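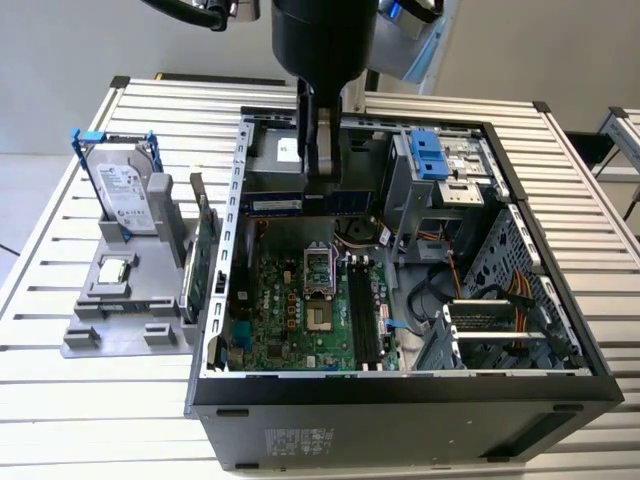 Notebook, cell 2 - the memory pull that stopped halfway
May 18, 2024

Quiet in here on a Saturday, so I'm writing this up properly while it's fresh and before I talk myself into a tidier version of it.

We were on run 92 of the teardown sequence with the Dell tower. Drive, card and processor all go in the gray fixture on the left, and those three steps have been behaving so well that I'd stopped watching them closely (my own fault, I know). The trouble is the memory step. The arm came down for the module with the blue label, closed, and the controller threw fault 3742, which is our own code for "grip width doesn't match the part." Fair enough. What it should do then is open, back straight up and wait for a person. What it did was back up at an angle with the fingers still partly closed, and it dragged against the case hard enough to shift the whole tower on the slats. I hit the stop. No harm done to anyone, and the case looks fine, but I didn't care for the sound of it.

I spent most of the morning in the Presto logs. The retreat move is written in the tool frame, and when Kuo and I changed the wrist angle for this step we never went back and changed the retreat to match. So "up" was still the old up, tilted by 10 degrees. The fingers are a separate matter. The open command was sent, but the retreat didn't wait for the gripper to say it had finished. On the other steps there's a pause that hides this. On this one I took the pause out in September to save a little time, and I remember being rather pleased with myself.

Funmilayo Adeyemi came by after lunch and asked the sensible question, which was why the force limit didn't catch it. I had to go and look. It's set for the drive pull, where the caddy needs a good tug, and it carries over to everything after. Far too high for a stick of memory! She'd like it set per step and so would I.

Done so far:
Retreat rewritten in the base frame for the memory step only.
Retreat now waits for the gripper open signal, with a timeout that stops the arm.
Force limit lowered for this step - a guess for now, needs measuring.

I ran it 4 times at slow speed afterward, hand on the stop, forcing the fault each time. It opened and went straight up on all of them. That's encouraging but I wouldn't hang much on it, and full speed can wait until somebody else is here with me.

Still to do: check the retreat on every other step for the same mistake, ask Zerdale whether the finger pads should be replaced after a drag like that, and find a way to clamp the tower that doesn't block the drive cage. Please leave cell 2 in slow mode until I've crossed those off.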